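Projektbericht: Wie lange wartet man in Wudalard auf den Bus?

Pin-yu Hung und Wing-yan Kwok, Seminar Stadtverkehr, abgegeben am 27. März 2019

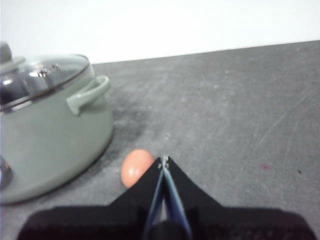 1. Fragestellung

Die Buslinie zwischen Woltel und Wudalard fährt laut Aushang alle zwölf Minuten. Wer sie täglich benutzt, hält den Aushang für Belletristik. Wir wollten wissen, wie weit gefühlte und gemessene Wartezeit auseinanderliegen und ob eine Anzeigetafel daran etwas ändert. Die Haltestelle Garg hat eine solche Tafel, die Haltestelle Wudalard Markt hat einen Mülleimer.

2. Vorgehen

Geplant waren 300 Befragungen an beiden Haltestellen zusammen. Ausgewertet haben wir 293. Die übrigen sieben Bögen waren unbrauchbar: Auf fünf fehlte die Schätzung, auf einem stand als Wartezeit "mein halbes Leben", und einer wurde vom Befragten mitgenommen, weil der Bus kam. Letzteres werten wir als Ausnahmefall.

Wir notierten jeweils, wann eine Person an der Haltestelle eintraf, und fragten sie kurz vor dem Einsteigen, wie lange sie ihrer Meinung nach gewartet hatte. Auf die Uhr schauen war nicht erlaubt. Durchgesetzt haben wir das mit strengem Blick. An der Haltestelle Garg kamen 146 gültige Bögen zusammen, der Rest stammt vom Markt.

3. Ergebnisse

Am Markt schätzten die Fahrgäste ihre Wartezeit im Mittel um vier Minuten zu hoch ein. In Garg lag der Fehler bei einer Minute. Die tatsächliche Wartezeit war an beiden Orten fast gleich, nämlich neun Minuten. Die Tafel macht den Bus also keine Sekunde schneller, aber man ärgert sich genauer.

Auffällig ist das Verhalten bei Regen. Am Markt steht kein Unterstand, und dort stieg die Überschätzung auf sechs Minuten. Ob daran der Regen schuld ist oder die dabei geführten Gespräche über die Verkehrsbetriebe, lässt sich mit unseren Daten nicht trennen.

4. Grenzen der Untersuchung

Wir haben nur nachmittags befragt - morgens wollte niemand mit uns reden, was wir nachvollziehen können. Schüler sind deshalb überrepräsentiert. Außerdem haben wir Personen, die den Bus gerade verpasst hatten, aus Gründen der Eigensicherung nicht sofort angesprochen. Ihre Schätzungen liegen vermutlich noch höher.

5. Ausblick

Im Juli soll am Markt ein Unterstand gebaut werden. Eine zweite Messung danach wäre sinnvoll. Die Fragebögen und die Rohdaten liegen beim Seminar und können dort eingesehen werden.

Weitere Projektberichte

Radabstellplätze am Bahnhof Woltel
Einkaufen ohne Auto: drei Wege durch Vastus
Wer benutzt die Unterführung?
Ampelphasen und Geduld in Garg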